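Parkis adds conditional page breaks and saved drafts to its form builder

Parkis has released an update to its online form builder that lets people split a long form into pages, show or hide whole pages depending on earlier answers, and save a half-finished form to come back to later. The update went live for all accounts in March. Existing forms keep working as they did before, and none of the new options are switched on unless the owner of the form turns them on.

The company, which makes tools for surveys, sign-up sheets and order forms, had offered simple page breaks for a long time. Those breaks were fixed. A person filling out a form saw every page in the same order, even when most of a page did not apply to them. Form owners got around this by hiding fields one at a time with rules, and on a large form that could mean dozens of rules that all said much the same thing.

With the new version, a rule can be attached to the page itself. If a customer says they are picking up an order in person, the page with the shipping address can be skipped. The progress bar at the top of the form takes skipped pages into account, so it no longer jumps from the middle to the end.

Thanakorn Siriwan, the product manager for the form builder, said page rules had been the most common request in the company's support inbox.

"People were sending us forms with the same rule copied onto every field," Siriwan said. "They worked, but when something changed you had to go back and fix each one. Now you change it in one place."

Page rules use the same editor as field rules. The owner opens the form, clicks the gray bar that marks the top of a page and picks Rules from the menu. Conditions can be combined with "all of" or "any of." A page can depend on answers from any page that comes before it, but not on answers from a page that comes after. The editor blocks that second kind of rule and shows a short message saying which field caused the problem.

A form can now have up to 200 pages. Siriwan said he did not expect many customers to come near that number, although a few with long intake forms had asked where the ceiling was.

Saved drafts

The second part of the update is a Save and Continue Later button. When it is turned on, the button sits at the bottom of every page next to Back and Next. Someone who clicks it is asked for an email address and gets a link that opens the form where they left off. The link can be opened on a different device.

Drafts are kept for 2 months and then deleted. Owners can choose a shorter time but not a longer one. A draft does not count as a submission, so it does not show up in reports or exports and does not set off any notification emails. Owners can see how many drafts are open for each form, but they can't read what is in them.

That last point was debated inside the company, according to Surachet Jaidee, who leads the engineering team in charge of storage. Some customers in the test group wanted to see partial answers so they could follow up with people who had stopped midway.

"We decided that if you haven't pressed Submit, you haven't sent it," Jaidee said. "There is a case for the other side, and we heard it a lot during testing. We may look at an opt-in for it, where the person filling out the form is told clearly."

File uploads are included in drafts, with a limit of 200 MB per draft. Signature fields are not saved and have to be filled out again when the person returns. Payment fields are also left blank on return, and any total is worked out again using the current price. Forms that close on a set date will not accept a draft finished after that date, even when the draft was started in time. Owners who want to make room for late finishers will need to extend the closing date for everyone.

Changes to themes

The update also touches the way themes handle page breaks. Themes built with the Parkis theme editor will pick up default styles for the new buttons without any action by the owner. Customers who wrote their own style sheets may need to do a little work. The Back and Next buttons used to share one class name, and the new Save and Continue Later button shares it too. A style sheet that floats those buttons left and right may end up with the third one sitting on top of the second.

Parkis has posted a help article with replacement rules that can be pasted into a custom theme. The old class name will stay in place, and each button now has its own class as well, so they can be styled separately. The progress bar has been rebuilt and its markup is different. Themes that change only its color should be fine. Themes that turned it into numbered steps will need to be checked, particularly if any page can be skipped.

The company also cleaned up how forms behave on narrow screens. Page titles now wrap instead of being cut short, and the buttons stack in a single column with Next on top. Testers using keyboard navigation had reported that moving to a new page left the cursor at the bottom of the form. Focus now goes to the page title, and screen readers announce the page number along with it. 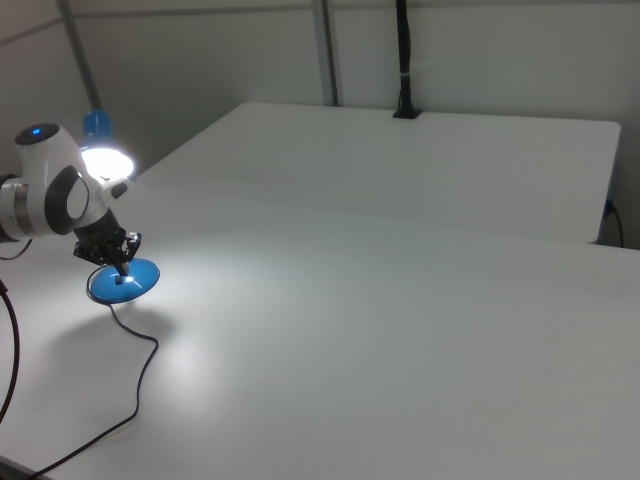

Customers who embed their forms on another site have one more item to look at. The embedded version changes height as people move from page to page, and the older embed code checks the height only when the form first loads. With short pages, that leaves a block of white space below the buttons. With long ones, it adds a second scroll bar. The newer code, available from the Share tab, checks the height at every page change. Parkis said the older code will go on working and that there are no plans to retire it.

Three add-ons made by other companies have been tested with the new version. Cullen, which sends form answers to a spreadsheet, needed no changes. Pongsiri, a translation add-on, has released an update that covers page titles and the text of the draft email. Zundia, which turns submissions into printable documents, leaves out skipped pages by default and has a setting to print them with their headings and no answers.

Page rules are available on every plan, including the free one. Saved drafts are part of the paid plans. Free accounts can try drafts on 2 forms, with the same storage limit and the same rules on deletion. Moving from a paid plan to the free one will turn off the save button on any form past that number, but drafts already started can still be finished until they expire.

The update does not include a way to repeat a page, something that schools and event organizers have asked for so that a parent can enter several children or a team captain can enter several players on one form. Siriwan said that work had started and that it was being kept separate from this release.

"Repeating pages changes how the answers are stored," he said. "It affects exports, and exports are what people build the rest of their process on. We want a longer test period for that."

In the meantime, the repeating section field can still be used for short groups of questions. It now works inside a page that has a rule attached, which it did not do in the early test builds.

Owners who want to try page rules on a live form are advised to make a copy first. Removing a page deletes the rules attached to it, and the undo button in the editor goes back only as far as the last time the form was saved. The preview has a new panel that lists which pages were skipped and which rule caused it. The panel is visible only to people who can edit the form.

Help articles for page rules, drafts and theme changes are linked from the editor's Help menu. Questions about custom style sheets can be sent to the support team with a link to the form and the name of the theme in use.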